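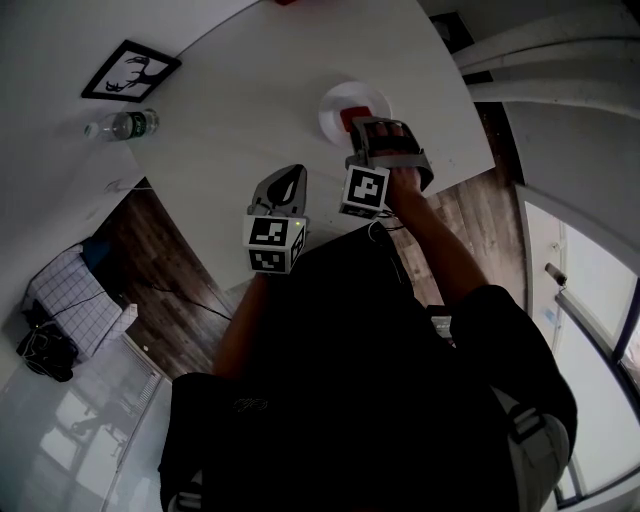
Margareta Marinescu wrote to me after the last column to say that she has given up on printed pattern sheets entirely, that she hasn't taped a page since June, and that anybody still selling paper in an envelope is charging people for the tissue. She has a projector on a shelf over her cutting mat and says she will never go back.

I've had a week to think about her letter and I disagree with most of it. I own a projector too. I bought it secondhand, I've cut eleven garments with it, and I still buy paper when I can get it.

The case for projecting is easy to make. You open the file, hide the sizes you don't need, line up the grid with your mat and cut. There is no tracing and no taping. If you sew a lot of knits, where a sixteenth of an inch is not going to ruin anybody's day, it saves an evening per garment. I made four T-shirts in a weekend that way. I wouldn't have made four T-shirts otherwise, and I might not have needed four.

But the time goes somewhere. My first calibration took most of a Sunday. The second took an hour, after the shelf bracket sagged. Every time someone slams the door to the garage I have to check the grid again, and if I forget, the pieces come out slightly wide at one end. On a T-shirt I don't care. On the Sandu trousers, which have a curved yoke and a fly front, I cared very much. The left front was a quarter inch longer than the right by the hem and I didn't find out until I was pinning the inseam.

Then there is the matter of what you have when you're done. With a paper pattern I have the pieces, with my changes drawn on them. My copy of the Weteck shirt has three versions of the shoulder on it in three colors of pencil, a note about the sleeve cap, and a strip of masking tape where I took out too much and put it back. I can hold it up to my body. I can lay it on top of another pattern and see where they differ. To do that on a screen you need to learn a drawing program, and plenty of good sewists don't want to. I've tried it. I can add length to a bodice in that program now, and I can't rotate a dart without making a mess.

People will say the answer is to make a block once, perfectly, and project from that. Maybe so, if your body stays the same. Mine doesn't.

The cost argument is weaker than it sounds as well. I added up my own sewing room spending for the last three years and got $2,144, fabric included. Paper patterns and print shop sheets together came to less than $400 of that. The projector cost me $80 used, but the mount, the long cable, the bigger mat and the dark curtain cost more than the projector did. I'm not sorry I bought them. I just don't think I've saved anything yet, and I would not tell a new sewist that this is the cheap way in.

What bothers me more is what's happening to the instructions. When a pattern came in an envelope, the sheet had to be short, and somebody had to draw it well. Goltley used to put a whole lined jacket on two sides of one page, and I never got lost in it. Their new coat is a file only, with 46 pages of photographs in the booklet, most of them of gray fabric on gray fabric. I had to scroll past nine pages to learn which way to press the back seam. The old drawings took one line and an arrow.

I also miss being able to lend things. Two of us in my sewing group shared the Mondus dress for years, each tracing our own size. The license on the new version says one buyer only. I follow it, and I understand that independent designers need to be paid for their work. It still means that a person who wants to try one dress has to pay full price to learn that she doesn't like a raglan sleeve.

So here is where I've ended up. I project knits, pajamas, anything for small children, and linings. I use paper for trousers, shirts, coats and anything I expect to make more than twice. If a company offers a printed copy for a few dollars more, I buy it, and I write and tell them why. Goltley answered me and said printed orders had dropped so far that the next two releases would be files only. If you want paper to go on existing, this would be a good season to order some.

Margareta, I'd still like to know what you do about the shelf bracket.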